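Zwischenbericht an die Förderstelle Lill
Projekt: Spielküche und gedeckter Tisch — Materialaufbau für die Ausleihe
Träger: Werkstatt Citen, Standort Jiltham
Berichtszeitraum: Februar bis August

Vorbemerkung

Der Bericht folgt der Gliederung, die mit der Bewilligung vorgegeben wurde. Punkt 4 (Öffentlichkeitsarbeit) entfällt, weil er laut Bescheid erst im Schlussbericht verlangt wird. Die Belege liegen der Buchhaltung in Jiltham vor und können dort eingesehen werden. Eine Kopie der Belegliste ging bereits mit dem Mittelabruf an Lill.

1. Gegenstand der Förderung

Gefördert wird der Aufbau eines Bestands an Tischmaterial, das Tagesstätten, Sprachkurse und Seniorengruppen in Jiltham und Umgebung ausleihen können. Der Bestand umfasst Tischdecken, Teller, Schalen, Besteck und künstliche Lebensmittel. Das Material wird für Gespräche über Essen, für das Üben von Wortschatz und für einfache Deck- und Sortieraufgaben gebraucht. Echte Lebensmittel waren in mehreren Einrichtungen aus hygienischen Gründen nicht möglich, deshalb wurde von Anfang an mit Nachbildungen geplant.

Die bewilligte Summe für Sachmittel beträgt 3.000 Euro. Hinzu kommt ein Eigenanteil von 500 Euro, der für Transportkisten und Polstermaterial vorgesehen ist. Personalkosten sind nicht Teil der Förderung.

2. Stand der Arbeiten

2.1 Beschaffung

Die Beschaffung ist zum größten Teil abgeschlossen. Das künstliche Gemüse und Obst wurde in zwei Lieferungen über Gandalura bezogen. Bei der ersten Lieferung waren einzelne Stücke an den Nähten offen und wurden ersetzt. Die zweite Lieferung war vollständig und ohne Mängel.

Bei den Tellern haben wir vom ursprünglichen Plan abgesehen, ausschließlich weißes Geschirr zu kaufen. In den ersten Probeausleihen kam die Rückmeldung, dass weiße Teller auf hellen Tischen schlecht zu erkennen sind, vor allem für ältere Teilnehmende mit eingeschränktem Sehvermögen. Es wurden daher zusätzlich farbige Glasteller angeschafft, überwiegend aus Haushaltsauflösungen. Die Mehrkosten waren gering und konnten innerhalb des Ansatzes für Geschirr aufgefangen werden. Glas ist schwerer und empfindlicher als das weiße Geschirr, das wir aus Kunststoff haben. Die Glasteller werden deshalb nur an Gruppen mit Erwachsenen ausgegeben.

Offen ist noch die Beschaffung von Besteck mit dicken Griffen. Das Modell, das uns von einer Tagesstätte empfohlen wurde, war bis August nicht lieferbar.

2.2 Erfassung und Kennzeichnung

Der Bestand umfasst derzeit 419 Einzelteile. Jedes Teil ist in einer Liste mit Bezeichnung, Farbe, Material und Kistennummer geführt. Ein Aufkleber auf jedem Stück hat sich nicht bewährt, da er sich beim Abwischen löst. Gekennzeichnet sind jetzt nur noch die Kisten und die Beutel darin.

Einige Nachbildungen lassen sich nicht eindeutig benennen. Bei mehreren grünen, gefurchten Stücken waren sich die Gruppen uneinig, ob es sich um Chayote oder um kurze Bittermelonen handelt. In der Liste stehen sie jetzt unter »Gemüse, grün, gefurcht«. In den Sprachkursen wurde das als Vorteil beschrieben, weil Teilnehmende aus verschiedenen Ländern jeweils eigene Namen und Rezepte dazu nannten. Für die Tagesstätten haben wir dagegen eine kleine Auswahl eindeutiger Stücke zusammengestellt (Tomate, Möhre, Banane, Apfel).

2.3 Zusammenstellung der Tischsets

Aus dem Bestand werden feste Tischsets gebildet, damit die ausleihenden Gruppen nicht selbst aussuchen müssen. Ein Set besteht aus einer Decke, zwei bis sechs Tellern und den dazugehörigen Nachbildungen. Für jedes Set gibt es ein Blatt mit Packliste und zwei Vorschlägen für den Ablauf. Die Blätter sind in einfacher Sprache gehalten und passen auf eine Seite.

Das kleinste Set ist für die Arbeit zu zweit gedacht. Dazu gehören zwei Zierteller aus durchsichtigem Glas, einer bernsteinfarben mit gewelltem Rand und schmaler Goldlinie, der andere grün. Auf jeden Teller kommen zwei Gemüsestücke. Die rosafarbene Decke mit dem feinen weißen Gitter hilft beim Anordnen, weil sich die Teller daran ausrichten lassen.

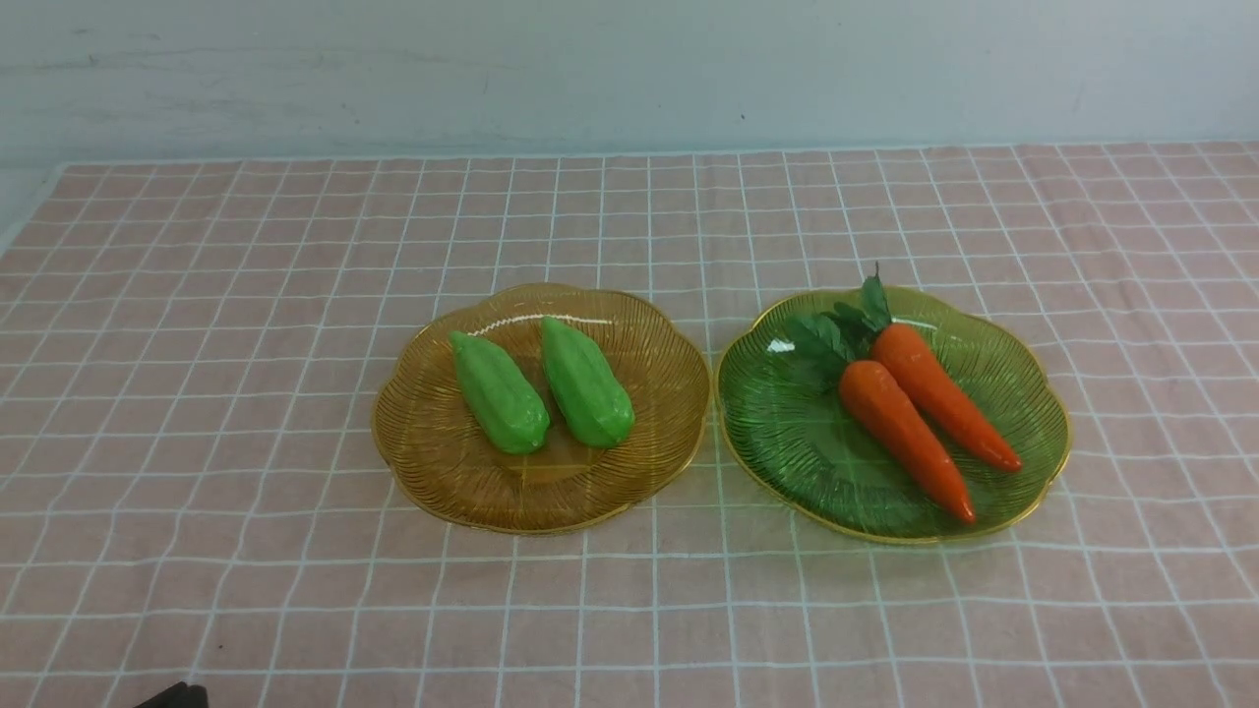 2.4 Erprobung in den Gruppen

Die Sets wurden bis August in Tagesstätten, in zwei Sprachkursen und in einer Seniorengruppe erprobt. Insgesamt gab es 40 Ausleihen. Die Dauer lag meist bei einer Woche, einzelne Gruppen haben verlängert.

Aus den Rückmeldebögen ergibt sich Folgendes:

Die Decken werden häufiger genutzt als erwartet. Mehrere Gruppen haben sie auch ohne das übrige Material aufgelegt, um einen Tisch für die Übung vom restlichen Raum abzugrenzen. Gemusterte Decken mit Linien wurden den einfarbigen vorgezogen, solange das Muster zurückhaltend ist. Eine Decke mit großem Blumendruck haben wir aus den Sets genommen, weil kleine Teile darauf untergehen.

Bei den Glastellern wurde gelobt, dass sie nach einem richtigen Esstisch aussehen. In der Seniorengruppe kamen darüber Gespräche über früheres Festtagsgeschirr zustande, die so nicht geplant waren. Kritisiert wurde das Gewicht der gepackten Kiste. Ein Teller ist beim Rücktransport gesprungen und wurde ausgesondert.

Die Nachbildungen halten der Nutzung bisher stand. Bei den glänzenden Stücken spiegelt sich helles Deckenlicht, was in einem Kursraum als störend genannt wurde. Wir haben in das Begleitblatt den Hinweis aufgenommen, den Tisch nach Möglichkeit seitlich zum Fenster zu stellen.

2.5 Reinigung und Lagerung

Die Nachbildungen werden nach jeder Rückgabe feucht abgewischt und an der Luft getrocknet. Die Teller kommen in die Spülmaschine, mit Ausnahme der Stücke mit Goldrand, die von Hand gespült werden. Die Decken werden bei 40 Grad gewaschen. Gelagert wird in einem abschließbaren Schrank im Erdgeschoss in Jiltham. Der Platz reicht für den jetzigen Bestand, für größere Ergänzungen nicht.

3. Mittelverwendung und Abweichungen

Die Ausgaben liegen im Rahmen der Bewilligung. Der Ansatz für Geschirr wurde durch die farbigen Teller vollständig verbraucht. Der Ansatz für Textilien wurde unterschritten, da zwei Decken gespendet wurden. Wir bitten um Zustimmung, den Rest aus dem Ansatz Textilien für das noch fehlende Besteck verwenden zu dürfen. Eine Erhöhung der Gesamtsumme ist damit nicht verbunden.

Der Eigenanteil wurde bisher nur für die Kisten eingesetzt. Das Polstermaterial für die Glasteller wird nach dem Bruchschaden stärker gewählt als geplant. Die Kosten dafür trägt Citen.

Zeitlich liegt das Projekt gegenüber dem Plan etwas zurück. Grund ist vor allem die Nachlieferung der ersten Bestellung. Der Abschlusstermin bleibt davon unberührt.

5. Nächste Schritte

Besteck mit dicken Griffen bestellen, bei weiterer Verzögerung ein Ersatzmodell auswählen.

Einsätze aus Filz für die Tellerkisten zuschneiden und in alle Kisten mit Glas einlegen.

Begleitblätter nach den Rückmeldungen überarbeiten. Die Fassung für die Sprachkurse erhält eine leere Spalte für eigene Bezeichnungen.

Bestandsliste so umstellen, dass ausgesonderte Teile weiterhin sichtbar bleiben, aber nicht mehr mitgezählt werden.

Mit Lill klären, ob das Material nach Ende der Förderung auch an Einrichtungen außerhalb von Jiltham ausgegeben werden darf. Zwei Anfragen dazu liegen vor und wurden bis zur Klärung zurückgestellt.

Anlagen: Bestandsliste, Belegübersicht, Muster des Rückmeldebogens, Begleitblatt zum kleinen Tischset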